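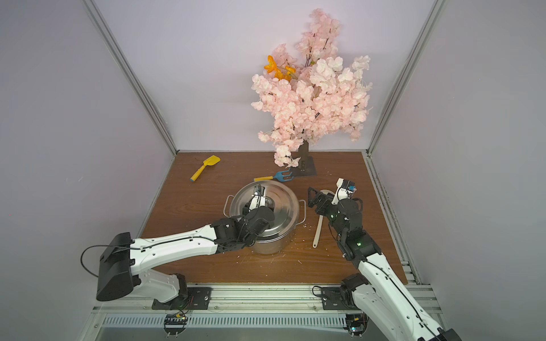

Bench view, lid-and-spatula task, both arms in use.

Search this site Search Clear

Pollari Kitchen Chores: data card

Version note, 26 Dec 2024. Maintained by Frøydis Rønning and Joar Lindqvist.

# Summary

Pollari Kitchen Chores is a set of recordings of two-arm work at a table: lids, pots, spoons, spatulas and a few items that have no business near a cooker. It was put together to answer a narrow question. Given a machine that can see a pot and reach it, how much of an ordinary kitchen chore can it finish without a person stepping in? Our present answer is: parts of it, slowly, and with more failures at the handover between parts than within them.

The set holds 2000 episodes. Of these, 800 are recovery episodes, in which the operator starts from a state that a trained policy got wrong and puts it right. The recovery episodes are kept in a separate folder and should not be mixed in without a flag, as they shift the starting positions a good deal.

# What is in an episode

- joint positions and gripper opening for both arms
- video from a fixed bench view and from the wrists
- a one-line task instruction in English
- an outcome label: done, part done, not done
- free-text operator notes, where the operator wrote any

Video and joint logs are aligned on a common clock. Recordings made before June used the older Junel logger and can show a small offset at the start of an episode. The offset is constant within an episode and the loader corrects it if you pass the `junel_fix` option. Check the result on a lid contact, where the error is easiest to see.

# Tasks

`lid_off` – take the lid from a pot and set it down on the table.
`lid_on` – the same in reverse. Harder than it sounds. A lid that sits slightly skewed is labelled part done.
`spoon_pick` – close on the handle of a spoon lying flat and lift it clear.
`stir` – hold a utensil in the pot and move it through a full circle.
`clear` – move everything that isn't cookware to one side.

Garden tools and ornaments are left on the table in many episodes as distractors. They differ in colour from the cookware in most cases, which makes them easier to reject than real kitchen clutter would be. Treat scores on `clear` with that in mind.

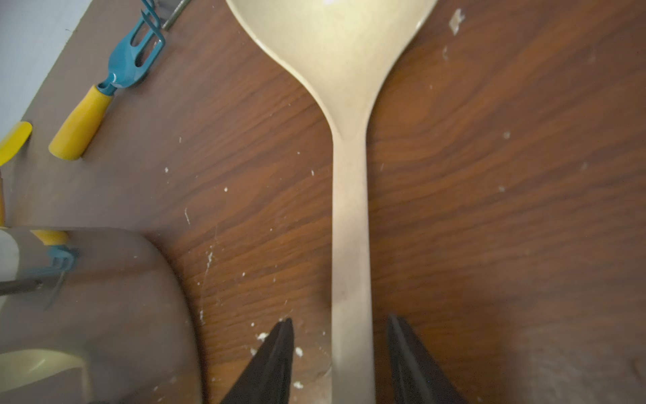
Is a policy trained on this set good enough to run a kitchen chore unattended?

Not at present. Single steps such as lifting a lid can be learned to a useful level, but a chore is a chain of them, and a person is still needed to reset the table when one link fails.

# Known problems

Flat utensils. A thin handle on a flat surface leaves little room for the fingers. Operators tend to approach with the gripper wide open and straddle the handle, then lower and close. Policies copy the approach well and the lowering badly. Most `spoon_pick` failures are a close made too high.

Reflections. Polished pots mirror whatever lies near them. Detectors trained elsewhere will report tools inside the pot wall. We have not masked these regions. Nurmont, our baseline policy, was seen to reach for a reflected handle often enough that we added a tag, `mirror_reach`, to the notes.

Crumbs and flecks. The table surface is not uniform between sessions. Small pale specks are present in a good many episodes and wear marks show in the wood. Do not use background subtraction.

Close views. Objects near the wrist lens are often blurred or only partly in shot. The fixed view should be used for any label that depends on where the pot is.

Language. Instructions were written by two people and the wording is narrow. "Put the lid back" appears far more than any other phrasing of `lid_on`.

# Comparison with shop-floor work

We are asked whether the same arms could be moved to light packing or kitting. The Haugen trials, run with the same control code, suggest that they could for parts that arrive in a fixed tray. That is an easier problem than a kitchen table. The tray does half the work, and a person loading it does most of the rest. Household chores have no tray. We would advise against quoting a kitting score as evidence that a machine can tidy up after dinner, or the other way about.

Speed is the other gap. Operators working through the arms are slower than the same people using their hands, and the policies are slower again. We do not publish a timing table in this version, as the operators were told to favour clean contact over pace and the times would mislead.

# Splits

Train, validation and test are split by session and never by episode. Please keep it that way. Neighbouring episodes share a table layout almost exactly, and a random split gives scores that fall apart on a new layout.

# Planned

The next version should bring the total to nearly 4000 episodes, with a second cooker-height bench and softer items such as cloths and sponges. Liquids are out of scope.

# Contact

Errors in labels: Joar Lindqvist. Access and terms of use: Frøydis Rønning. Quote the episode number and the version in either case.

2 comments Share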